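31st May
Posted by the Huvov Kitchen Notes desk

Search recipes Go

How to make a small batch of quick-pickled radishes

This method fills one Gwilliam half-liter jar. The brine is not strong enough for shelf storage, so the jar stays in the refrigerator from start to finish.

You need 3 ingredients besides the radishes: white vinegar at 5 percent acidity, water, and fine salt. Trim the radishes at both ends and wash them in cold water. Discard any that feel spongy. 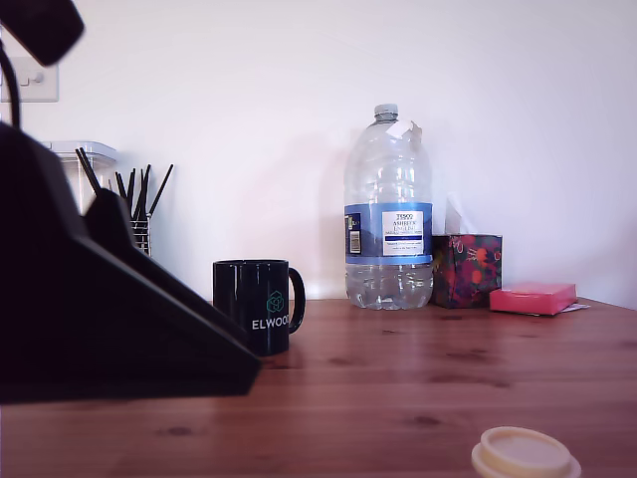 Step 1. Slice and pack

Cut the radishes into thin, even rounds. A Vanton slicer on its second setting gives the right thickness. Pack the rounds into the jar and leave a finger's width clear at the top.

Step 2. Heat the brine

Combine equal parts vinegar and water, add 11 grams of salt, and bring to a simmer. Stir until the salt dissolves. Take the pan off the heat and wait five minutes — boiling brine softens the slices.
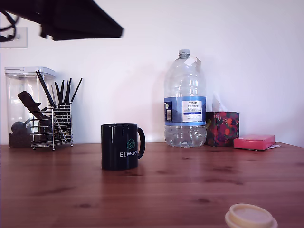
Grurkard wrote in to report that rice vinegar works at the same ratio, but the color fades to pale pink within two days and the jar needs a full night before it tastes of much.

Step 3. Pour and chill

Pour the brine over the slices until they are covered. Close the lid and let the jar cool on the counter, then refrigerate. The pickles are ready after four hours and keep for two weeks.

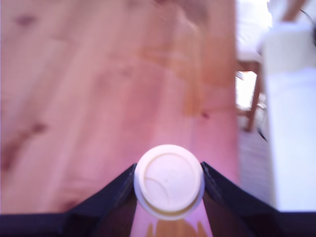
Radish juice stains, so slice on a plate or a board you do not mind marking. Bare wood is the worst surface for it. On a board with darker knots and streaks in the grain, a small spot is hard to find until it has set. Wipe the board down as soon as the jar is closed.

We use cookies to remember your settings. Accept Manage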